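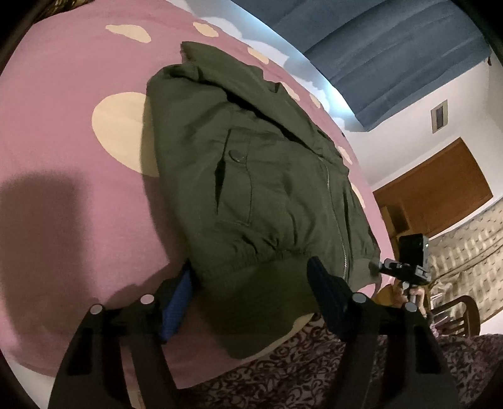

Nurmi laundry folding set - readme

Notes for whoever picks this up next. Covers the folding and putting-away part only, washing and ironing live in the Dameslow folder. Written in a rush, will tidy when I get a minute.

What's in it

321 short clips of clothes being folded on beds. Coats and jackets, jumpers, shirts, trousers, a few towels that got in by mistake and stayed. One garment per clip. Starts with the thing laid out or dumped on the bed, ends when hands come off it or when the person gives up.

Two homes, one in Ciltumport and one in Solten. Filmed in January, mostly mornings. Curtains were whatever they were, so light goes up and down a lot, shadows on the bedding too.

Folders

jackets - anything with a full zip or buttons and a lining
tops - jumpers, shirts, T-shirts
bottoms - trousers, skirts, shorts
odd - towels, one dressing gown, a pillowcase

Inside each folder: clips, stills, and a labels.csv. Stills are numbered to match the clip. Don't rename them, the csv goes by name.

Labels

garment - plain word, lower case (jacket, cardigan, etc)
colour - main colour only. Olive and khaki both go down as green. Yes I know.
closure - zip, buttons, snaps, none. If there's a zip down the front and a snap on a pocket, put zip.
hem - plain, ribbed, elastic. A ribbed hem with elastic in it is ribbed.
surface - what the garment is lying on, so bedspread, blanket, bare sheet
state - flat, part folded, folded, heap
notes - free text, keep it short

How we fold jackets

Wanted the same method all the way through, didn't quite manage it. The idea:

Front up. Zip done up if it'll go, left alone if it won't.
Smooth the chest pockets flat so the flaps don't catch.
Sleeves in behind.
Collar last. Thick collars won't lie down, don't fight them.
Bring the hem up to just under the collar, press, done.

Elastic waistbands pucker and pull the bottom in, so the sides never line up. Fine. Label it folded if all the steps are done, even when it looks a mess.

Bomber jackets were the worst of the lot. Slippy ones slide back open on a smooth bedspread. Iida Honkanen reckons fold them in thirds lengthways and she may be right, but we were well into it by then.

Known problems

- Patterned bedding (spots, florals) confuses the colour column. Check these by eye. 2 rows in tops had the bedspread colour instead of the shirt, fixed now, there could be more.
- Around 70 clips have no surface filled in. Most are bottoms.
- Where one cover lies over another, surface means the one the garment is mainly on. A hem hanging over the side doesn't change it.
- "part folded" is vague. Niilo used it for anything past the sleeves, I used it for anything past the first move. Sorry. The initials column says who labelled what, so you can seperate them.
- Clip sound is stripped. There was a radio on.

Not included

Faces, children's clothes, underwear, anything with a name tape sewn in. If you spot one that slipped through, take it out and tell Niilo.

To do

split coats from jackets
fill in the missing surfaces
second look at hem in the jackets folder, ribbed and elastic got mixed up early on
decide about the towels

Using it

Fine for teaching, for sorting and folding studies, for anything inside Nurmi. Ask before passing it on outside, the households agreed to that and no further. Please keep this file with the folders when you copy them.

Questions to Niilo Jääskeläinen for the clips and stills, Iida Honkanen for the lables.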